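## 2. Materials and Methods

### 2.1 Board stock and conditioning
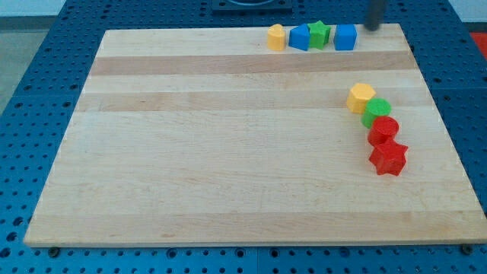 Maple was chosen for its closed grain and its common use in home and commercial kitchens. Boards were supplied by Plattner in two finishes, untreated and oiled, and were stored flat in the Nuverbridge conditioning room before testing. Each board was weighed on arrival and again at the end of storage. Boards with open glue lines or visible checks were returned to the supplier.

**Figure 1.** Cutting board made of light maple strips in pale and darker tan tones.

A total of 236 boards entered the study. Of these, 200 were assigned to the wash cycles described in Section 2.2, and 31 were held as unwashed controls. The rest were cut up for moisture content samples and do not appear in the results.

### 2.2 Cupping measurement

Cupping was measured across the width of the board, at right angles to the glue lines. A steel straightedge was laid on the upper face and the largest gap beneath it was read with feeler gauges. Readings were taken at midlength and near both ends, and the largest value was kept. Boards were then turned over and the procedure was repeated on the lower face.

Two operators (J. Koech and H. Ninh) measured each board independently. Where their readings disagreed by more than one gauge leaf, both repeated the measurement and the mean of the second pair was used. Operators were not told which finish had been applied, although the oiled boards could often be recognized by touch.

Strip width was not controlled. Earlier work at Celberg treated it as a fixed factor, but the strips in our stock varied within a single board, and we recorded only the widest strip in each.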